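Dreltstead Water Notice Extended Through June

March 19, 2023

The Dreltstead Water Office has extended its reduced-pressure notice for homes in the Baptiste district until June. Over 900 households are affected while the main under Ornia Street is replaced.

Residents are asked to limit kitchen use during the evening hours and to report cloudy water to the office. Bottled water remains available at the Runolora branch library, with a limit of two cases per household. 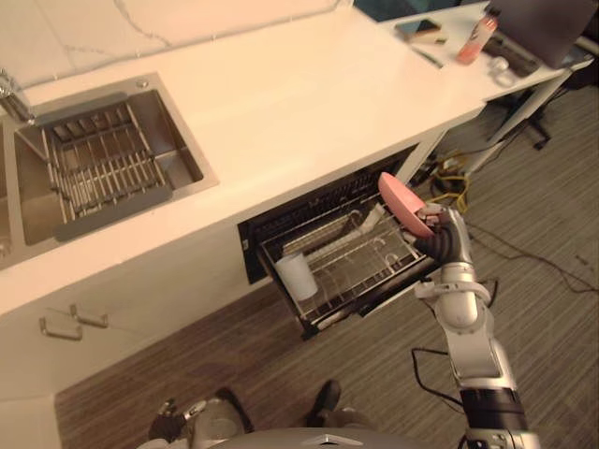

A stainless steel kitchen sink with a drying rack.

The work is being carried out in three stages. The first stage ended this week, and the street has reopened to local traffic. Crews will next replace service lines on the north side, where each home will be without water for up to 90 minutes. Written notice will be left at the door one day in advance.

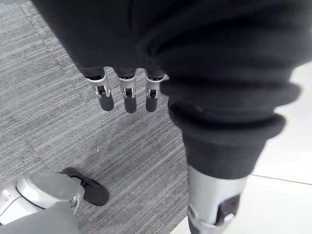
Metal finger joints with dark fingertip pads.

Billing for the district will be adjusted on the next statement. No application is needed.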